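Riltadex Support Desk
Ticket: Trirar gripper kit, bottle lets go when turned on its side
Raised by: Rodrigo Sampaio, Trollalness
Handled by: Matilde Calado
Priority: Normal (customer asked for "Biblical"; not in the dropdown)
Status: Open, waiting on customer

Opened Nov 21, 2019

Rodrigo writes:

We have the Trirar kit on a trial. The brochure says it will "confidently handle everyday bottles". Ours handles them confidently until the wrist turns past level, at which point it confidently handles nothing. Upright is fine. On its side, the bottle creeps towards the cap end and then leaves us. Same program as your demo in June, same grip setting, clear sleeve on the arm as per the manual. I have read the troubleshooting page. It suggests checking that the robot is switched on. It is.

Matilde, first reply:

Thanks Rodrigo, and sorry about the floor. Could you send the grip force value, the firmware version, and say where on the bottle the fingers close? Please also check that the sleeve isn't getting pinched between finger and bottle. It rides down if the last strap is left undone, and the manual mentions this on a page I have never met anyone who has read.

Rodrigo:

Grip force 1000, which I gather is the factory setting. Firmware is whatever came in the box; the screen says 2 and then a row of dashes. Last strap was undone. I have done it up. Ilídio Torres would like it noted that he told me to. Orange bottle with the big clear cap, held on its side:

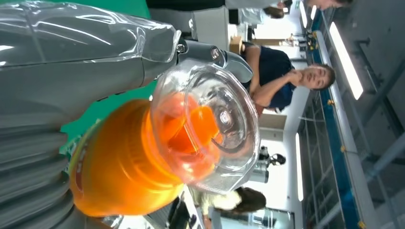
Trirar Trial Support, Riltadex Customer Care Team

Matilde:

Thank you, that helps. The cap is a good deal bulkier than the one on our test bottle, and I'd like to rule out the weight at that end before we blame the gripper. Please try these in order:

1. Raise grip force to 3000 and repeat the turn at half speed.
2. If it still creeps, move the grip point a little nearer the neck.
3. If it still creeps, do the same bottle with the cap off. Empty it first. I mention this because of ticket history.

Rodrigo:

Step 1: creeps, but with more dignity. Took roughly twice as long to drop. Step 2: held for the whole turn, then dropped on the way back. Haven't done step 3, Glória Carrilho has hidden the mop.

Internal note, Matilde to Ilídio Bastos:

Can you see whether the softer finger pads fit this version? Mendes has them listed as a spare but not for which kit. If they do fit, send 2 sets on loan and don't charge him, he's been very decent about the brochure.

Ilídio Bastos:

They fit. Packed, going out with the next collection. Brochure wording passed to sales, who asked what was wrong with it.

Matilde to customer:

Pads on their way. Leave grip force at the step 1 value until they're on, then drop it back to the factory setting before the first run or you'll mark the bottle. Leaving this open until you've tried them.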